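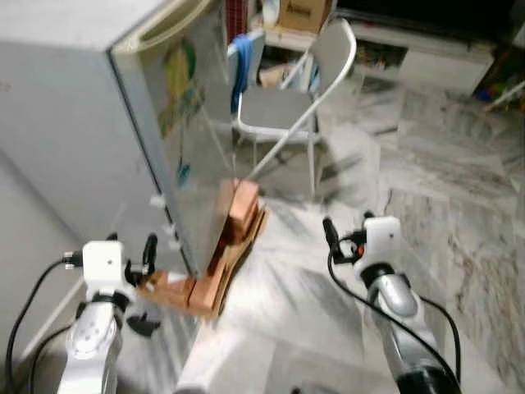

Kitchen notebook, Starndale workshop - 27/01/2025

Job 3315, the tall white fridge. Marietjie and I have been putting this off since before the break, and today we had the kitchen to ourselves after lunch, so I am writing it all down while I still have my sleeves rolled up. Some of this is for me and some of it is for whoever opens the folder next and wonders what on earth we did.

The complaint, for the record, was that the milk kept going off early and that there was a puddle under the vegetable drawers most mornings. Two complaints, and I was fairly sure they were going to turn out to be separate ones, so I treated them that way. The thermometer we left on the middle shelf overnight read 41 this morning when I came in, before anybody had been at the door (Fahrenheit, for those of you who like to argue with me about it). That is a bit warmer than I'd like but not a disaster. I have been spoiled by the old one in the back hall, which froze the lettuce.

Emptying it

This took far longer than the repair, as it always does. I put the big cooler on the floor with the ice packs from the freezer and we loaded milk, cheese, the butter and the two lunch boxes straight in. Everything else went on the counter and got looked at. Marietjie has a much harder heart than I do about condiments. I wanted to keep the mango chutney, on the grounds that there was a good inch left in it, and she turned the jar round and showed me the date without saying a word. Out it went.

Things that were thrown away: the chutney, a tub of sour cream, half a cabbage wrapped in so much plastic I felt sorry for it, and a paper bag that I didn't open and don't regret not opening. Things that were kept and probably shouldn't have been: my ginger. I will use it this week.

If you had a plain glass jar with a blue-and-white cloth lid in there, it is back on the bottom shelf, at the rear. It smelled fine. Please put your name on it.

The puddle

I started with the drain, that being the easy one. Drawers out, glass shelf above them out (careful, it lifts at the front and then slides, and it is heavier than it looks), and there was the little channel along the back wall with the hole in the middle. Blocked, of course. A plug of crumbs and something that had once been parsley. I used a pipe cleaner first and it bent, then one of the long plastic stems from a bundle of cable ties with the head snipped off, and that went through on the third try with a very satisfying give. Poured a cup of warm water with a little baking soda after it and listened to it trickle down into the tray. Then a second cup. No backing up at all.

I've left the snipped tie in the top kitchen drawer with a twist of tape on the end. It is now the official drain tool.

I pulled the tray from behind the machine compartment too, after unplugging. It had a skin on it that I won't describe. Soaked in hot soapy water in the sink, scrubbed, dried, back in. The floor behind had the usual gray felt of dust and I went over that with the narrow nozzle, and then over the coils with the soft brush. I should have done the coils back in June when I did the other one. I remember thinking so at the time, and going home.

The seal

Now the warm shelf. We did the paper test - a strip of printer paper shut in the door, then pulled - working our way down the side a hand's width at a time. Good grip along the top, good grip along the bottom, good on the hinge side. On the handle side there was a stretch a little below halfway where the paper just slid out as if the door weren't there. Marietjie tried it herself, because she thought I was pulling too hard, and got the same.

I measured the limp part and marked the ends with masking tape: 433 mm, which is a lot of gap for cold air to wander out of. The rubber wasn't split anywhere that I could find. It had gone flat and a bit stiff, and the folds were full of dried juice. So before ordering anything we cleaned it properly. Warm water, a drop of dish soap, an old toothbrush worked right down into the fold, then a rinse with a clean cloth and a dry with another one. You'd be amazed what comes out of there, and I say that as someone who cleaned the coffee grinder last month.

Then the hair dryer. Low setting, kept moving, held well back, and once the rubber had softened I teased the lip outward with my fingers along the whole stretch and we shut the door on it and left it alone through a cup of tea. Second paper test: grips over most of the stretch now, still weak for a few inches at the lower end. A thin smear of petroleum jelly on the hinge side, where it tends to drag and twist, and I call that as good as this gasket is going to be.

I rang Puvbridge about a replacement all the same. They can get one from Hauser or a cheaper one from Zullier, and the fellow on the phone was very patient while I read him the model plate lying on my side with a flashlight. He thinks the Zullier one will press in without screws. I asked him to hold off until we see what the thermometer says after a couple of days. Marietjie would have ordered it on the spot, and I'm noting that here so she can say so later if she turns out to be right.

Outside, and the door

With the inside drying I did the outside, just with a damp microfiber cloth and then a dry one. The door is very glossy and shows every swipe, so go with long strokes top to bottom and don't use the green scrubbers on it, please, ever. The finish is slightly off-white anyway, so don't go chasing that thinking it's grime. I gave it one patch of serious rubbing on the side panel before I accepted that this is simply its color. The recessed handle up along the top edge is creamier still, and it's the place people forget. Get a cloth over your fingertip and run it along inside the recess, right to the ends, where the crumbs go.

We had a small debate about the colorful cluster on the upper part of the door, all the yellow and green and blue. Marietjie thought it might be time for a plain door. I am fond of it, I've been looking at it every morning while the kettle boils, and it's doing no harm up there, so it stays and I wiped around it. Same with the little blue sticker lower down, about the middle of the door. If anyone does ever want that one off, warm it with the hair dryer first and roll it from a corner. Don't go at it with a scraper on that gloss.

Leveling

Last thing. The cabinet was leaning forward very slightly, enough that the door would drift open if you didn't give it a push, and I suspect that has had as much to do with our warm milk as the rubber has. Gave both front feet 2 full turns with the adjustable wrench while Marietjie leaned on the top to take the weight off. The door now swings itself shut from a hand's width open, gently, with a nice soft sound at the end. I opened and closed it more times than was strictly needed.

Putting back

Milk and cheese on the middle shelves, not in the door. Sauces in the door. Vegetables in the left drawer, fruit in the right, and I've put a folded paper towel under each lot. Please leave a little space along the back wall so that the drain channel stays clear - a lettuce pushed up against it is how the last plug got started, I'd bet.

Plugged in again at ten past three, dial left where it was. I don't want to change that and the seal on the same day or we won't know which of them helped.

Still to do

Read the thermometer tomorrow first thing, before the door is opened, and write it on the back page.
Look under the drawers for water at the same time.
Paper test again on the lower end of the handle side. Masking tape is still on to show where.
Call Puvbridge back either way. He was kind about the flashlight business and shouldn't be left waiting.
Buy chutney.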